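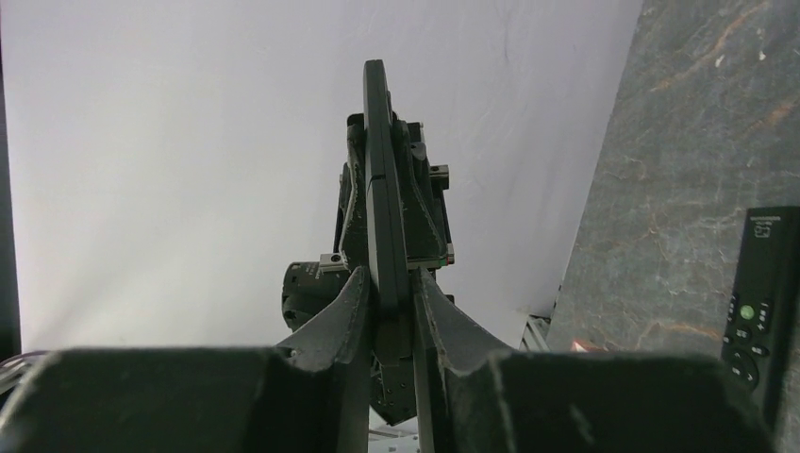

What is a walk-through in a house sale?

It's the buyer's last look at the place before closing, usually done in the final day or so, to check that the house is in the condition the contract says it should be in.

# Final walk-through

The **final walk-through** is a short visit a buyer makes to a house or condo just before the sale closes. I keep this article for our local home buying wiki, and I've been on enough of these visits (six with my own money at stake!) that I've given up trying to write it like a textbook. Corrections are welcome on the talk page.

## What it is and what it isn't

People mix this up with the home inspection all the time. The inspection comes early, it's done by a licensed inspector, and it can reopen the price. The walk-through comes at the very end and it's usually just you and your agent wandering from room to room with a phone and a copy of the contract. You can't use it to decide you don't like the kitchen after all. You're checking that the seller has moved out, that agreed repairs were made, and that everything listed as staying is still there.

In some contracts the right to a walk-through is spelled out in its own paragraph. In others it's one line buried near the utilities clause. If you can't find it, ask your agent or attorney before you sign, and get it added.

## Timing

Most buyers around here go the evening before closing or the same morning. I like the morning – a lot can happen overnight when somebody is carrying a sofa down a staircase. My first one, in Hesstead, was three days early at the seller's request, and the house was still full of boxes. I couldn't see half the floors. I went back a second time and found a long gouge in the dining room that had been under a rug the whole time, and we ended up settling it at the closing table for a credit of $1,091.

If the seller is renting the house back from you for a few weeks, you'll want two visits: one before closing, and another when they finally hand over the keys.

## What people usually check

There's no official list, though the one that gets passed around in Besson runs to two pages and includes the mailbox key. Mine is shorter. I run every faucet and flush every toilet, then let the kitchen sink drain while I go look underneath it. I turn on the heat and the air conditioning, even if it's snowing. Every burner gets a turn, and so does the oven, the dishwasher, the garage door and the doorbell.

Windows take longer than you'd think. Open each one, close it, lock it. I skipped this in a 1,551 square foot ranch in Tilum (all those windows!) and spent my first winter there with one bedroom sash that wouldn't come down the last half inch.

Then bring the contract out and go through the fixtures. Light fittings, curtain rods, the washer and dryer if they were included, wall shelves, the storage shed. Chandeliers are the classic argument. If the one in the listing was lovely and the one hanging there now is from the clearance aisle, you've got something to talk about.

Also look in the attic, the crawl space and behind the garage. Old paint cans and dead appliances count as the seller's belongings in most contracts I've read, and hauling them away costs money.

## Repairs

Anything the seller agreed to fix after the inspection should come with a receipt, and you should ask for those receipts before the visit so you have time to read them. Raimonds Sproģis, who was my agent for the Sileck duplex, used to tape the repair list to the inside of the front door and cross things off as we came back past it. I still do that. We had a leaking vent flashing on that house, marked as repaired, and the receipt turned out to be for the neighbor's half of the roof.

## When something is wrong

Don't panic, and don't start texting the seller. Take pictures, tell your agent, and let the agents or attorneys talk. The usual outcomes are:

- the seller fixes it before closing
- the buyer gets a credit at the table
- some of the seller's money is held in escrow until the work is done
- closing is pushed back

A delay can cost you if your mortgage rate lock is close to running out. Mine had 30 hours left on it once, and I took a smaller credit than I wanted for a broken disposal and was happy to have it. Serious problems – a burst pipe, a missing furnace – are a different matter, and you should have a lawyer look at what your contract says about damage before closing.

## Skipping it

You can. Some buyers who live far away do it over video with their agent holding the phone, and that's much better than nothing, although you won't smell a gas leak or a wet basement through a screen. With new construction there's normally a separate visit with the builder where you make a punch list, and I'd still do a final look after that one to see which items got done.

## See also

- Home inspection
- Earnest money
- Escrow holdback
- Seller rent-back

*Last edited 03/10/2021. I added the part about rent-backs and fixed the receipt story, which had the wrong town in it.*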